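Leave the sock out of the planner

By Eun-seong Kwak
21/05/2026
6 comments | 117 shares

Every few months our team in Losenport has the same discussion. Somebody proposes that the folding software must first build a full model of the cloth, with all its layers, and only then decide where to put the fingers. I was in favour of this idea for a long time. Now I am against it, and I would like to explain my reasons.

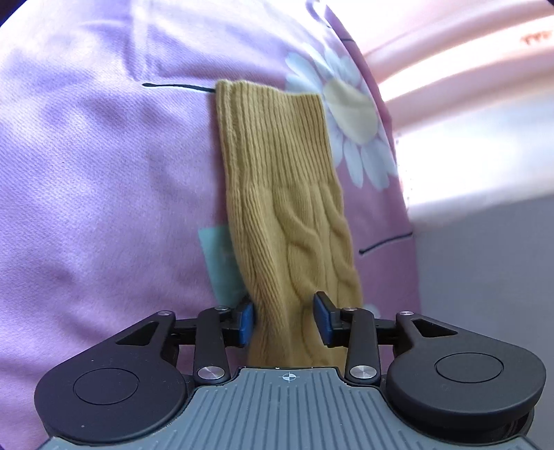
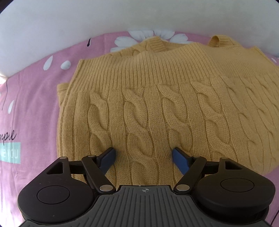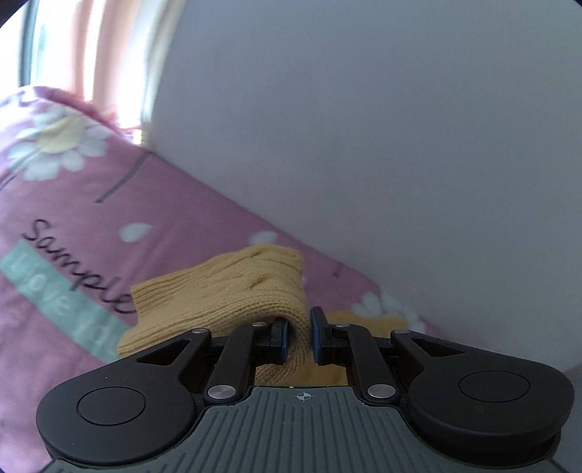
Yellow knitwear on the pink bedding, with the hand-held gripper in each view.

Page last changed: 21/05/2026

Consider what a cloth model has to know before it can be useful. A thick cable knit does not bend like a ribbed one, and both can be present in the same garment. When the knit is doubled over, the camera sees the upper layer and the software must guess the rest. The flowers printed on a sheet have strong edges, often stronger than the true edge of the clothing. Our old segmentation code, which we called Gronard, loved printed flowers. It would return a very confident border with a petal in it.

The planner then took this border as a fact. It spent 15 seconds computing a beautiful path to a corner that did not exist. I remember my colleague Chae-won Seok looking at the log and asking why we plan 30 steps forward when we are wrong about the first one. I had no good answer that day, and I do not have one now.

My opinion is that a program for soft things should plan very little and look very often. Choose a place to pinch. Close the fingers, look again, and choose the next small movement from what is there now. A person with a basket of washing works in this manner. She does not calculate the final shape of a jumper, she pulls it a bit and sees how it falls.

The usual objection is that a short-sighted controller will get stuck. This is true, and I do not want to hide it. In July we put such a controller, Cadwaladr, on a long-sleeved garment, and it moved one sleeve left and right until we stopped it. It had no idea that it was repeating itself. We gave it a small memory of its last six grasps and the problem became rare, though it did not disappear.

There is also the question of who can repair the thing. With the full model, an error could be in the border, the mesh, the friction values or the path, and we used to lose whole afternoons in meetings over it. With the short loop I open the record of one grasp – the view, the chosen point, the result – and normally I can see which part was foolish.

Some colleagues at Gruverdale will tell me that better models are coming and that I am giving up too early. Perhaps they are right for bedsheets and towels, where the shape is simple. For knitwear I would put the money into tools for replaying and labelling grasps, because ours are still poor, and the replay window still loses its place when one changes the speed.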